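Ralen two-arm bench cell – finger replacement kit and safety notice

Part no. RL-191
Fits: Ralen bench cell, left and right arm
Status: in stock, ships from Nakport

READ BEFORE ORDERING. Notice updated Sun 7 June. If you bought fingers from us in May please check the bag label. Batch 400 only. Other batches fine, carry on.

What went wrong
Grip force limit was not being kept after a power dip. Arm comes back up, limit goes to factory max, no warning on the screen. During a handover both grippers then squeeze the same part at full force and neither one lets go. E-stop holds the arms where they are so the part stays clamped. Naveed Chaudhry at the Brurcombe shop got a pinched thumb trying to pull one free by hand. Bruised, nothing broken. Don't do this.

Batch 400 fingers make it worse – pads came out too soft and creep under load, so tips don't seat square.

Handover between the two arms, small parts on the white table:
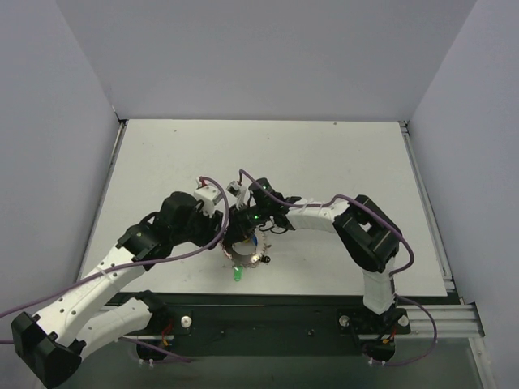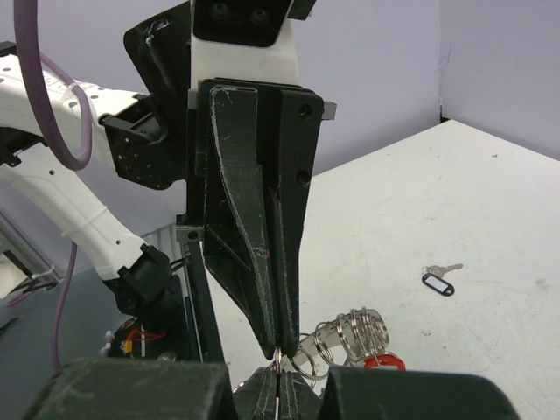
What to do now
Update controller to release 6 before next run. Free download from the Dhanial support page, you need your cell serial.
After any power loss, open the grip page and read the limit on BOTH arms. Should say 300. If it says anything else, stop and call.
Part stuck between grippers: E-stop, main switch off, wait for the lights to go out, then back off the release screw on the reciever arm first. Giving arm second. Hands stay out from between the fingers untill both are slack.
No prying with a screwdriver. Marks the tips, and we can't take marked ones back under warranty.

In the kit
Finger pair, left arm
Finger pair, right arm
Screws, thread lock, hex key
Release screw card (stick it on the enclosure where people can read it)

Not in the kit: cables, servo, wrist bracket. Order separate.

Batch 400 swaps
Free, including return shipping. Send the old fingers back in the same bag with the label on – Teresa Ó Ceallaigh in returns needs the label or it sits on the shelf. No need to wait for ours to arrive, but don't run handovers in the meantime. Single arm jobs OK once you're on release 6.

Fitting time is short if you've done it before. Recalibrate after, both arms, even if you only changed one side. Shabnam Ansari is rewriting the fitting sheet, old one has the left and right torque steps swapped. Ask for the new one by email.

Trade orders and anything with an injury in it go straight to Bushra Jafri, same day please.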